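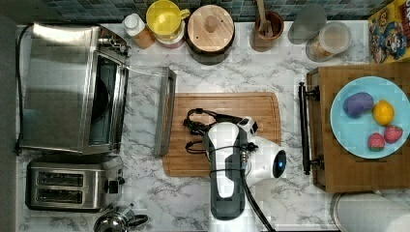 15th March. Ngọc and I spent a happy long morning on the breakfast counter, mostly deciding what may stay out. The toaster and the toaster oven keep their places on the left, the jars go along the tile, and the cutting board gets the middle (Ikhsan wanted it by the sink, but we'd all be reaching over each other!). I oiled the board in December and would like to do it again before the Dundgate visit, with 2 thin coats this time.
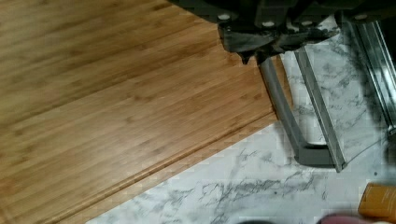
The board on the marble-patterned counter, with the groove near its edge.

Ask Ikhsan where the oil went.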